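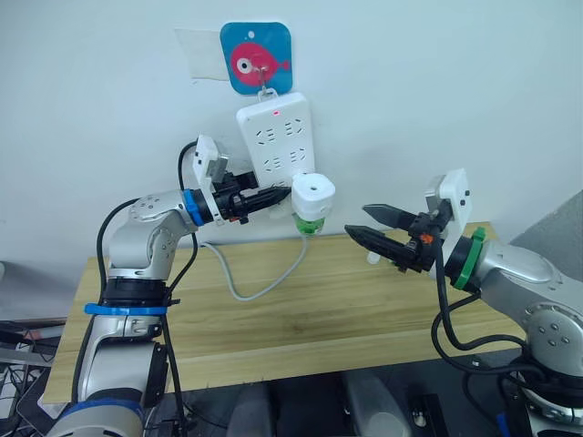 The line at the door of the Vullwood workshop starts well before ten in the morning, and most of the people in it want to see a robot plug something in.

It sounds like a small thing to get up early for. I thought so too, until I'd stood at the front of the crowd for 20 minutes with my coffee going cold, whispering "left a bit" at a machine that couldn't hear me.

The June open day is the one time each year that Vullwood lets the public wander through, and Zahira Saragih's team has given over a whole corner to a pair of silver arms, a wooden table and a power strip hanging from a cartoon fish. The fish is a wall hook, the stick-on kind. Kids love it. One boy asked if the fish was the boss, and Saragih told him it was certainly the calmest member of the team.

The strip hangs free, and that's where the fun starts. An outlet fixed to a wall stays put when you push on it. A strip dangling from a hook tips, swings and turns away from you, and you'd normally steady it with your other hand without giving it a thought. Getting two arms to share a job like that is what the group has been working on since last winter.

"People clap for the backflips," Saragih told me. "I want them to clap for this."

They do, too! When I was there the left arm came in low with the plug, paused, backed off, came in again at a slightly different angle, and the whole front row leaned with it. Somebody's grandmother had her hand over her mouth.

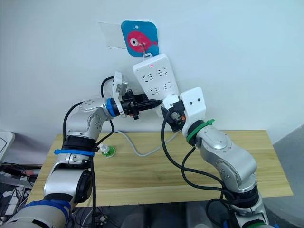

Two arms, one plug and a strip that won't hang straight.

Zinash Moges looks after the software, and she was happy to talk about the misses. Each wrist carries its own small camera, so the arms get a close view of the work as well as the wider one, but close views have their own troubles. A gripper can block the very hole it's aiming for. Black fingers holding a black plug don't help much either. The team has logged 2000 attempts so far, half of them guided by a person and the other 1000 with the arms working on their own, and Moges says she learns more from an ugly failure than from a clean run.

She showed me a notebook of them. My favourite entry reads, in full, "Missed. Tried again. Missed with confidence."

Visitors get a turn as well. Aisyah Rahman runs a table where you put on thick gardening gloves, close one eye and try to plug a cord into a hanging strip of your own. I was terrible at it. The strip spun, I chased it, and a girl of maybe nine reached past me and did it in one go. Rahman gave her a sticker and gave me a look of real sympathy.

It's a lovely bit of teaching — after a minute in those gloves you watch the robots quite differently. You notice how slowly they come in over the last few centimetres, and how close the second gripper stays to the strip.

Rohani Setiawan, a retired electrician who'd driven in from Plasgate with her daughter, stayed in that corner for most of the afternoon. She had opinions about the grip, and Moges wrote two of them down.

Doors close at four. I was still there at ten to, with my coat on, waiting for one more try.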